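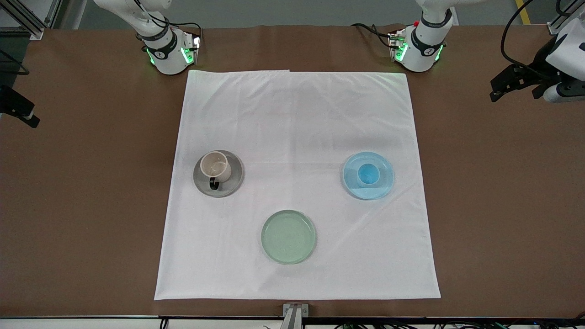
Should a beginner buy seeds or young plants? Buy young plants for the first year, and buy only a few of them.

I know this is not the popular answer. People who love gardens usually love seeds, and they want a new person to have the same joy. They say that a tomato you raised from a seed tastes better. Maybe it does. But I have now watched many new gardeners begin in the shared gardens behind Pestimlow Street, and I have an opinion about it which I would like to defend.

6 min read

My own start was bad. I came to this country in October, and during my first winter I had a small apartment with one window to the south. I ordered eleven kinds of seeds. I read every packet with a dictionary, and I learned the words "thin," "harden off" and "leggy" before I learned how to speak with my dentist. In March I had trays on the table, on the refrigerator and on the floor of the bathroom. By May I had three peppers, a very tall and weak basil, and a feeling of shame that was too large for the matter.

The next spring my neighbor Wanda Walczak gave me four small cabbage plants that she did not need. I put them in the ground and watered them. They grew. I cannot explain well how much this changed for me. With the seeds I had learned only that I fail, and I did not know where. Was it the light, the water, the soil, the cold glass at night? With the cabbages I had only one or two things to watch, so I could see when I did something wrong and correct it the same week.

This is the center of my argument. Growing a plant from a seed and growing a plant in a garden are two different skills, and we teach them in the order of the plant's life. The order of the plant's life is maybe not the best order for the person. A child learns to ride a bicycle before anybody shows him how to repair the chain.

I have discussed this many times with Valter Dalen, whose garden is next to mine and who disagrees with me almost completely. His first point is money. A packet of lettuce costs less than a coffee, and there are 200 seeds in the one he likes. For the same price the garden center gives you perhaps two plants. His calculation is correct, but who needs 200 lettuces? A beginner with one raised bed can use eight, and after the heat comes he will lose half of those to flowering. The cheap packet is cheap only if you do not count the trays, the soil mix, the lamp and the heating mat. I did count mine once, for that first winter, and I will not write the sum here because my husband reads what I write.

His second point is choice, and here he is stronger. The garden center near us, Gromora, sells maybe six kinds of tomato, and four of them are red and round. If you want the yellow Kaneko squash that Fumiko Kuroda grows along her fence, you will never find it as a young plant. You must sow it. I accept this. But I think choice is a pleasure for the second or third year, when you already know what you like to eat and what your soil allows. In the first year a long list is mostly a weight. I remember the evening I spent between two carrots.

There is also the question of pride. Some people feel that a bought plant is not really theirs, as if they had bought a cake and put it on their own plate. I understand the feeling, but I do not share it. A young tomato plant in May has still the whole summer in front of it. It must be tied and fed, watered in July when you would prefer to be at the lake, and looked at under the leaves. If it gives fruit in August, I think the gardener may say "I grew this" with a clean face.

I must make some exceptions, or the careful readers will write to me. Beans, peas, radishes and squash should be sown directly in the soil, also by beginners. They are big or quick or both, and they do not like to be moved. Carrots do not like it either. Nothing in my opinion is against putting a bean in the ground with your finger. My complaint is about the indoor season — the lamps, the trays, the eight weeks of worry before there is even a garden to walk in.

I also do not say that young plants are always good. Many are grown too warm and too fast, and they stand on a metal shelf by the store entrance with their roots going around in circles. Please turn the pot and look. If white roots are coming out of the bottom like noodles, leave it. Choose the short plant with dark leaves over the tall one with a flower already on it. The flower is nice for the buyer, but for the plant it is a little too early. Leonie Albers told me this when I was standing in line with six flowering peppers, and I am still grateful, although at the moment I was mostly embarrassed.

And do not put them outside on the first warm day. We had snow here after the magnolia opened, more than once.

Now I do sow seeds indoors, every March. I have one shelf and one lamp, and I sow two kinds of tomato and one pepper. I enjoy it very much. I think I enjoy it because I know already what will happen to these plants later, where they will stand and how much room they take. The small green thing in the tray means something to me now. In my first winter it was only a test.

So if you have a friend who wants to begin this spring, please do not give her a box with twenty packets. Give her two tomatoes, a parsley and a bag of good compost, and visit her in June.

Valter has asked me to add that his lettuces are free for anybody who comes with a bag.

14 comments
Shared 31 times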